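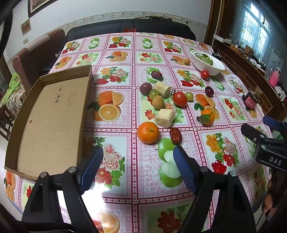
Junpei Kinoshita wrote in to ask how much of a dispute with a contractor needs to be on paper before it is worth taking to small claims court. He had three phone calls, one text message and a receipt in a coat pocket.

March 2020
By the Bisemum household desk

More than that, but it doesn't take long to put together. Most of the job is keeping household records in a shape a judge or clerk can follow.

Buy one notebook with sewn pages for calls and visits. Write the date, the time, the name of the person you spoke to and what was agreed. Do it the same day. Leave mistakes in and cross them out with a single line.

Photocopy receipts when you get them. Thermal paper fades, and one left on a windowsill in July can be blank by fall. Keep the original in an envelope with the copy.

After a phone call, send a short email: "You told me today that the work will be finished within 14 days." If the other side disagrees, they can write back – and then you have that in writing too.

Photograph damage before anyone repairs it. Take one picture from across the room and one close up with a ruler next to the damage. Don't crop or brighten the originals.

For work over $300, ask for a written quote and keep the version you signed, even if a later one replaced it.

File by dispute, oldest paper on top. Number the pages in pencil in case something turns up late.

Filing limits and deadlines differ from state to state. Call the clerk's office before you fill anything out. They can't give legal advice, but they will tell you which form to use.

Related
Reading a lease before you sign it
Storing wills and deeds at home
What to ask a notary
Getting a security deposit back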